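Teaching by Demonstration: Questions We Keep Getting

Updated Sunday, January 25, 2026

These answers cover the Burklow remote station and the simulated two-arm robot you drive with it. If a sales page told you something different, go with what you read here.

Do I have to know how to code?
No. You move the hand controllers, the arms follow, and the session gets recorded. You do have to be patient, and the brochure leaves that part out.

How many demonstrations does a task take?
Anyone who gives you one number for every task is guessing. Our shelf task at Dorkberg took 121 recordings before we would let the arm try it alone, and we threw out 27 of those. A simpler push task got by on 9. We still can't predict which kind a new task will be.

Is one good demonstration worth ten sloppy ones?
People like to say so. We tested it in September and the results were mixed. Very clean recordings taught the robot nothing about getting back on track after a miss. Keep the small corrections in. Throw out the ones where you lost your place or put the controller down.

Why practice in simulation at all?
It's cheap and nothing breaks. That's a fair reason to start there and a poor reason to stop there. Contact between a finger and a small part is where simulators flatter you most, so don't quote a simulated success rate to your boss as if it were a real one.

What will I be looking at while I drive?
Several views, one from over the arms and others from close behind a gripper. Expect a lot of plain background and odd angles.

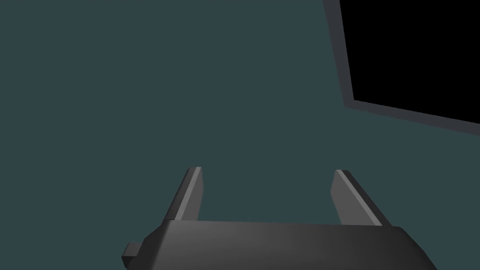
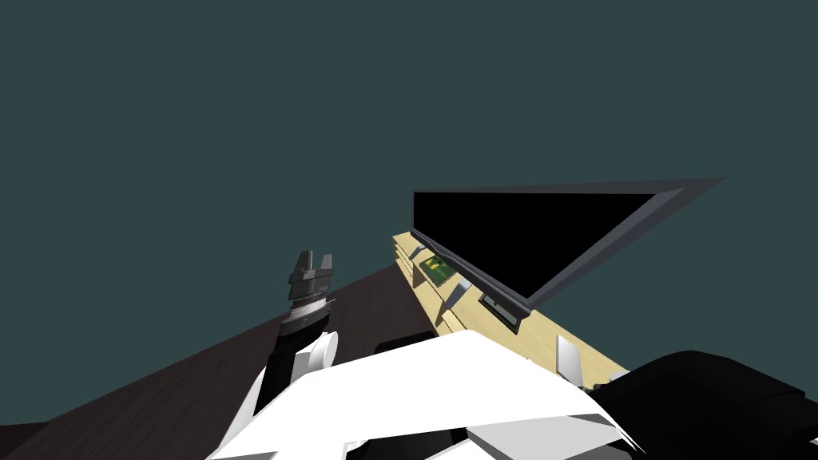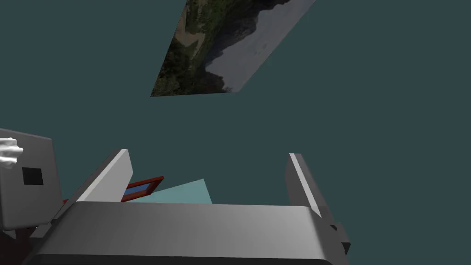

Can I learn to drive from a gripper view alone?
Some people manage it. Most of our new operators reach too far, then back up, and the robot learns to do the same. Switch between views before you close the fingers. If you're still unsure how far away something is, stop and look again – a slow recording can be trimmed, but a wrong grasp is just wrong.

Isn't guiding a real arm by hand easier?
For one arm, often yes. With two arms you run out of hands, and your own body ends up blocking the cameras. We use the Finari arm for hand guiding and keep two-arm work on remote control.

Will the robot handle a part I moved a few inches?
Maybe, if you moved it during the demonstrations too. Start from at least nine different layouts. We have watched plenty of demos where the part was always in the same spot, and we were not impressed.

Does Ellery clean up bad recordings for me?
It flags long pauses and sudden jumps. It can't tell a clever move from a mistake – you still have to watch the playback.

When is a task not worth teaching this way?
When a fixed program would do. If the part arrives in the same place every time, write down the positions and go to lunch.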